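From: Ruddock maintenance
To: Florum users list
Date: 6 November 2019
Subject: Re: [florum-users] Right arm pushes too hard after finger change

Hello all,

I answer between the lines, as it is easier for me to follow.

> We have the two-arm Florum set up for the household tasks, same as
> Carnden I think. After we changed the soft fingers on the right
> gripper, the brush task is not good anymore. On a table it is fine.
> On the mattress the brush digs in and the arm stops with a force
> warning. Left arm with the dustpan has no problem.

We had the same trouble in spring, and I spent too many evenings on it. In our case the controller was not guilty. The new fingers were seated a little deeper than the old ones, so the handle of the brush was held in another place and the bristles came down lower than the program believed. A table is stiff and you hear it at once, so everybody corrects it there. A mattress gives way and then pushes back, and the arm sees the force late.

Please check the seating of the fingers first. Take them off, clean the two contact faces with a dry cloth, put them back and tighten the screws a little at a time, changing from one side to the other. Then close the gripper on the handle by hand command and look from the side. If the brush is tilted already before any motion, no offset will save you.

> I measured the tool offset again with the pointer, two times, and got
> two different results. Should I take the average?

No, please do not take the average. If two measurements disagree, something is moving. With us it was the gripper housing on the wrist, one screw was not tight. You can feel it when you hold the housing and turn gently, with the arm powered and standing still. Tighten, and measure again until you get the same value 3 times one after the other. Only then write it into the tool table.

Also, the pointer gives you the offset of the gripper and tells you nothing about the brush. We keep a separate entry for each tool held in the hand. The brush entry must be made with the brush in the fingers, bristles just touching a flat board.
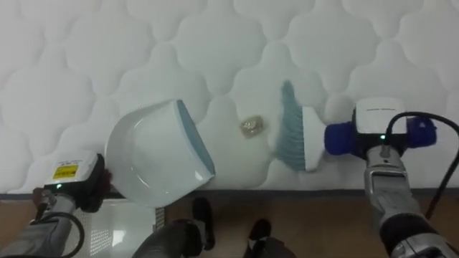 After the offset is correct, set the contact height on the mattress itself. A quilted surface is not flat, and the seams are lower than the middle of the cells. I start on top of one cell, lower the brush slowly until the bristles begin to bend, and save this as zero. If you start in a seam, the brush will hit each cell on the way and you get again your force warning.

For the dustpan it is the opposite. The lip should lie on the fabric with small pressure, so that it closes over the seams. If it only floats, paper and wrappers go under it. We let the left arm go down first, wait until it is settled, and after this the right arm may start the stroke. When both go down together, the surface moves under both tools and each arm corrects for the other one.

> What force limit do you use? The Pisinia manual says to leave the
> default.

We use 11 newton for the brush on soft surfaces. The default is made for hard ones and in my opinion it is too high for this work. I also put the speed of the sweep to 70 percent, because with full speed light pieces jump over the lip. This is our cell with our tools, so please do not copy the values without trying them with your hand near the stop button.

> Last question, the cable on the right side. It pulls when the wrist
> turns in, and once the gripper lost connection for a second.

This one I would fix before everything else. The cable from the housing needs a free loop, big enough that the wrist can turn to both ends without pulling at the plug. Move the wrist by hand to the most bad position, make the loop there, and only then fasten the cable along the forearm. We had fastened it in the home position, and it was too short later. Look also at the plug. If the small lock is broken, it holds for some days and then it comes out during a task. A loose cable can also disturb the force reading a bit, so it is possible that your first question and your last question are the same problem.

We look at the fingers every 700 cycles and write down the wear of the soft surface. The right hand wears faster than the left in our cell, mostly where the handle presses. We change the fingers always in pairs. One old and one new gives a crooked grip.

If it still digs in after all this, please send to the list the tool table and the force log of one stroke, from both arms. The log from the right arm alone is not enough to see who moves first. In December I will have the second cell open for service and can compare values with you.

Greetings from Ruddock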